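Home | Forums | Regions | Gear | Search | Log in

Pridinside to Cleteneck on foot in March, is it open?

hillfoot_jan
Planning to walk the valley path from Pridinside up to Cleteneck in March. The guidebook says 2 days with a night at the Lumenta guesthouse. Is the upper part clear of snow by then? I don't own crampons and don't want to buy any.

mosswalker
Did it in March two years ago. Clear to Lumenta, then patches of old snow in the gully. You climb 800 metres on the second day and most of it is steps. I managed in ordinary boots with poles.

Pack less than you think. The bus from Tuvutwood only takes soft bags in the hold, so I sorted everything on the table before I left and a good half stayed at home.
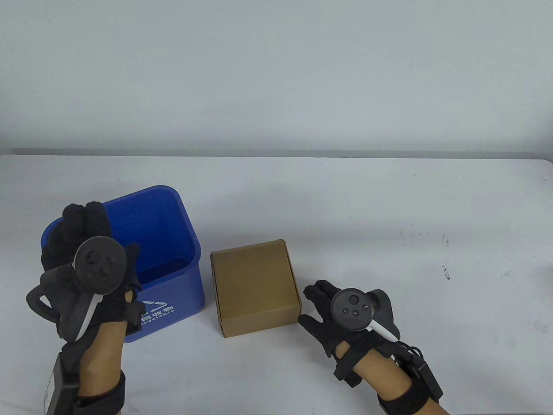 The table and the blue bin, back home

tarn_and_tea
I wouldn't tell people it's fine in ordinary boots. The gully faces north and holds ice well into spring. We turned back there in March and we had spikes with us. It depends entirely on the year.

mosswalker
Fair enough, it was a mild winter when I went. I'd still say go and look. Lumenta is a good place to stop even if you get no further.

hillfoot_jan
Thanks both. Is there food at Lumenta or do I carry it?

tarn_and_tea
Supper and breakfast if you ring ahead. The shop in the village shuts at 2 in the afternoon, so don't count on it. Bring cash as well, the card machine was out when we were there.

oldferryman
You can post a parcel to the guesthouse. I sent mine from Pridinside, food for the way down and a spare pair of socks, and they kept it behind the desk for me.

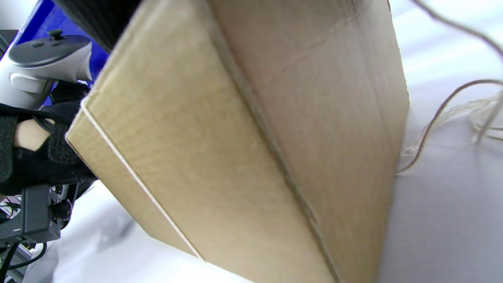
Allow 8 days for it to arrive, more if the road is closed at the pass. Put your name and the night you're staying on two sides. They charged me 200 for holding it, paid when I collected.

mosswalker
200 for a parcel? They held mine for nothing.

oldferryman
Perhaps yours was smaller. It was on the price list by the door.

hillfoot_jan
I'll ring them and ask about the gully too. If it's icy I'll do Lumenta and back.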